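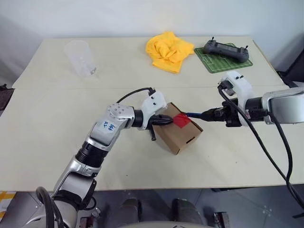 10/17/18 – open day, Mandus building, second floor

Back at my desk with sore feet and a full notebook. 254 people signed in at the front door and 238 of them came up to us, a lot more than last October. We ran out of stickers before lunch!

Main thing to write down: the two-arm box task is a great demo. Red on plain cardboard reads from the back row, and people get hooked the moment both grippers go to the same small box. I had bet on the Kedix sorting line as the crowd puller and I was wrong. The line is faster and smoother, but folks watched it for a minute and wandered off. At the box table they stayed, they whispered, they held their kids up to see. One group from Stondent stood through three runs and then asked if they could see it again.

Tally for the day: 94 runs. I wrote down the start times only, so don't ask me for a success rate. Next time we need a column for that and one for restarts.

Questions I got over and over: does it know where the box is or do you tell it, why two arms, how long does it take to teach. I liked the second one best. I had people try to peel a label off a parcel with one hand tied up in a scarf – they got the point right away, and they laughed, and then they asked much better questions.
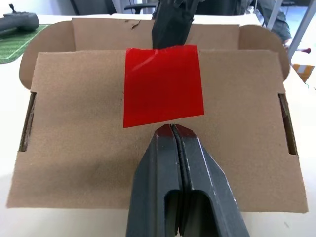 Eshun wrote in the margin of my run sheet that the talk before each run was too long, and that I should start the arms first and explain while they move. Fair. I tried it that way for the last hour and it was so much better, people look at the arms and listen at the same time.

To do before the next one:
– flatten a new batch of boxes, same size
– print the run sheet with the extra columns
– ask Kedix for a slower mode on the sorting line, so visitors can follow one part all the way through
– a step or low bench for small kids
– more stickers

Stondent wants to come back with a bigger group. I said yes on the spot, dates still open.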